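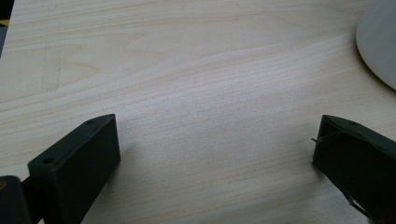
Fosel hand-held gripper, two-finger version

Product code: Fosel 2
Sold by: Lolorholm
Status: in stock, pairs and singles
Reviewed for this page by Diane McIntyre

We sell the Fosel and we use it, and we would like you to read this page before you order one. Most pages for this sort of kit promise that anyone can pick up the tool, do the washing up a few times, and hand a robot a new skill. We have not found that to be so.

What it is

A gripper you hold and squeeze. Two dark fingers open and close in front of a camera, and the camera records what the fingers do. You carry out a job by hand, the recording goes to whoever is training the robot, and no robot has to be in the room.

What you get

Gripper with two fingers, matte finish
Camera mount
Spare screws
Printed set-up sheet
One year of repairs at our bench

The camera is sold separately. So is the software, and you should ask hard questions about that before you ask any about the gripper.

How many examples do you need?

The maker's leaflet says 40. Colton Sandhu ran our own trial on a plain cup-moving job and got something usable at roughly 1000, all on one table, in one room, with one person holding the tool. When Manon Lévesque took over the handle the results dropped, and we had to record more. We now tell customers to plan for 2000 and to be pleased if they stop early. If a seller gives you a smaller figure, ask which job it was for and who did the counting.

Starting each recording

Open the fingers fully over a clear patch of table and hold still for a moment before you reach for anything. The software wants a clean start, and it is fussy. Tanko Balogun reckons half of the files we throw out are ones where somebody was already moving. Pale wood is fine as a background for the dark fingers. We have had far more trouble with glass and shiny worktops.
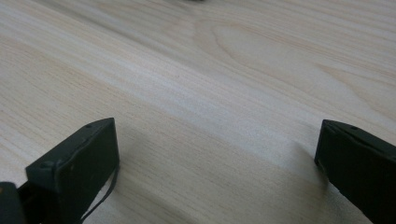 Fingers open over a bare stretch of table, nothing held.

Things we don't like

The finish marks. You will see scuffs on the fingers, and the maker's word "hard-wearing" is generous. It makes no difference to the recordings that we can measure.

Thin cables and loose strands near the fingers are a nuisance. Check them at the start of every session and tidy anything that could catch on a cup handle or a sleeve.

It is heavier than it looks in the brochure. After an hour your wrist will tell you, and tired hands make poor examples. We swap over well before that.

The set-up sheet was plainly written by someone who had done it many times already. Réjean McKinnon has rewritten it, and his version goes in the box on top of the original.

Does the learning work?

Sometimes. A robot trained on our cup recordings did well on our cups. Move the lamp or change the table and it did less well, and we can't tell you in advance by how much. The claim that skills "carry over to any kitchen" is the maker's. We haven't managed to repeat it and have asked to see the tests behind it. We'll put them on this page if they arrive.

Who should buy it

Teams who already have a robot, a narrow job in mind and someone patient to do the recording. If you only want to see what the fuss is about, hire one from us for a week. Hire cost comes off the price if you go on to buy.

Also fits: Gauthier bench stand, Stostasport carry case (the case is tight with the camera mount left on).

Returns accepted within the month, fingers and screws included, scuffs forgiven.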